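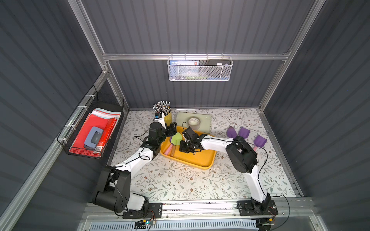

Do we still need a permit to hold the community seed swap in Hultville park this fall?
The park office wants one for any event with over 100 people, and we expect to pass that easily, so we'll apply.

Hultville Garden Club - Minutes
Tuesday, August 13, 2024
Search this site Go

Meeting opened at the library annex. Jolán Fülöp in the chair, Csaba Deák taking notes. Minutes of the last meeting approved with one fix (the bean is Nyitrai, with a y).

1. Tomato tasting
What a day! We had 29 varieties on the tables and the Oltum yellow won by a mile. Several people asked for the name twice and wrote it on their hands. Jolán has saved seed from four of the best fruits and will ferment it this week. Anyone who grew Oltum next to another open flowering kind should say so on the packet.

2. Seed swap
Agreed to run it the same way as in May, with vegetables at one end and flowers at the other. Packets need the plant name, the year and the town. Csaba will bring blank envelopes to the next meeting. A motion to allow cuttings as well as seed passed, 9 in favor, none against. Potted plants stay out this time.

3. Labels
Long and very lively talk on what lasts outdoors. Pencil on a plain stick is still going strong in Csaba's bean rows. Marker faded on the south side beds and held up fine in the shade. 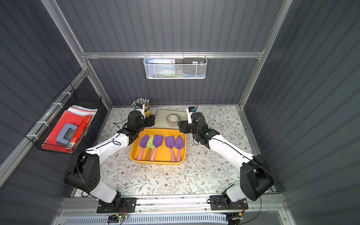
Jolán said she would rather see one big board at the end of each bed than a stick by every plant, and that the board could carry the sowing date too. Good support for this around the room. We'll try it on the squash bed first and look at it again after frost.

4. Water
The tap by the gate drips. Trultel has been called and will come out to look at the valve. Until then please turn it off hard and leave the bucket under it. The rain barrels are full, use those first - the peppers love it.

5. Fall planting
Garlic order goes in at the end of the month. Last year's heads were the best we've had and there is plenty of interest in doing a second row. Kale starts are ready for anyone who wants them, bring your own tray.

6. Any other business
The wheelbarrow has a new tire. Somebody left a blue sun hat on the fence, it is now in the shed. The compost is hot and smells wonderful, go and see it.

Next meeting to be set by email.

Last updated: August
Contact us | © Hultville Garden Club | Back to top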